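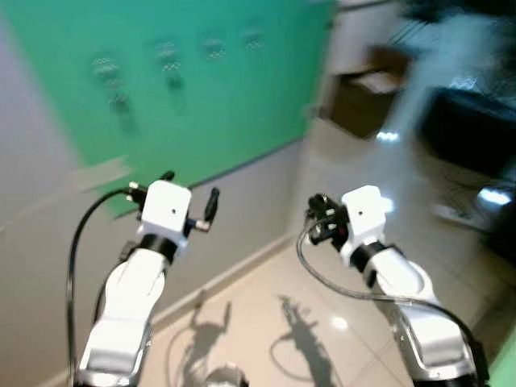 The couple who write the home blog Flellow bought their house in Isiden knowing the laundry room would have to wait. It waited through a new roof, a bathroom and most of a kitchen. In November they finally got to it, and last week one of them sat down with us to go over how it went. They keep their names off the blog, and asked us to do the same.

"We had been walking past that room with our eyes closed," she said. "You went in, you moved the wash over, you got out. It had a shelf that tipped forward and one light bulb."

The first job was the floor. Two layers of vinyl came up in an afternoon, and under them was a soft spot near the drain hose. They cut out the bad section and patched it with new subfloor before doing anything else. She had hoped to skip that step.

"My husband pressed on it with a screwdriver and the screwdriver went in," she said. "So that was the weekend."

They had set aside $802 for the whole room and kept a running list on the back of a cabinet door. The biggest single cost was the countertop over the washer and dryer, at $330. It came from Revau, a salvage yard on the edge of town, and had been sitting outside under a tarp. She sanded it over three evenings and put on an oil finish, then a second coat when the first one dried blotchy.

"I would do one thing differently there," she said. "I'd measure for the hoses first. We had to pull the washer out again and trim the back edge of the counter by hand."

The paint took longer to settle than the counter did. She tried 11 sample pots on scrap board and moved them around the room at different times of day. The winner was a soft clay color. Her husband wanted white - he still does - but he was away for work when the rollers came out.

For storage they went with open shelves on one side and a closed cabinet for the detergent, up high, where their youngest can't get at it. The old shelf was taken down and cut up for drawer dividers.

Lunch on most work days came from Đào, the noodle place down the hill, and she does not count that in the budget. "If I did, we'd be over," she said.

They finished with more than 2 weeks to spare before family arrives for the holidays. The trim around the window is still bare wood, and the door is leaning in the garage with one coat of primer on it. She plans to hang it in the new year.

After that comes the hall closet. "It's small," she said. "I said that about the laundry room too, so we'll see what's under the carpet."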